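### 4.3 Thin upright stock

The Korkska kit is sold by Altiston as a pair of hand-held grippers with matching mounts, a calibration board and a software license. The vendor lists thin sheet material among the supported objects but gives no lower limit on thickness and no guidance on spacing between sheets. We treated this as an open question and made it a separate part of the review.

Operators worked on a green floor with a large open box of flattened cardboard panels. The panels stood on edge and leaned against one another. The instruction was to take hold of one panel by its upper edge, lift it clear of the box and lay it on the floor. Panel order was left to the operator. All 16 operators had completed the block and cup tasks of Section 4.2 before starting.

The full review set holds 3,003 episodes, of which 1,037 belong to the panel task. An episode was rejected if the tracking log had a gap during closure, if more than one panel left the box, or if the operator touched a panel by hand. Under these rules 275 panel episodes were rejected. Tracking gaps and double picks were logged under separate codes, and the codes were assigned by Vilmos Hajdu and checked by Finbarr Moriarty. Where the two disagreed, the episode was replayed and the stricter code was kept.

Most double picks began the same way. One finger has to enter the gap between a panel and its neighbor, and when the panels are packed tightly the fingertip pushes both before it finds the edge. Operators learned to tilt the tool so that the inner finger went in first, with the outer finger following down the free face. Panels near a side wall were harder, as the wall left little room for the tilt. A straddle across the edge of a tall panel near the corner of the box is shown in Figure 6 and was the approach used most often for the first pick.

The rubber pads held single-layer edges well. On folded edges the grip was less even – the two layers could slide over each other under load – and some operators regripped lower down before lifting. The kit software does not mark a regrip as an event. We added the marks by hand during replay, and a buyer planning to train on this kind of data should budget time for it.

Work with two grippers raised a second issue. The mounting unit is wide compared with the fingers, and with both tools over one box the operator has to keep them at different angles or let one wait outside. The Willitz protocol, which we followed for the block task, assumes a clear approach from above for each hand and had to be relaxed here. We allowed the second gripper to rest near the box edge until the first had closed.

**Figure 6.** Panel task with two hand-held grippers. The fingers of the near gripper straddle the edge of a tall upright panel; the second gripper is at the right.
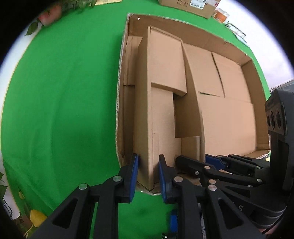 Episodes in which the second gripper moved before the first had closed were kept in the set and flagged, so that they can be left out when timing between the hands matters.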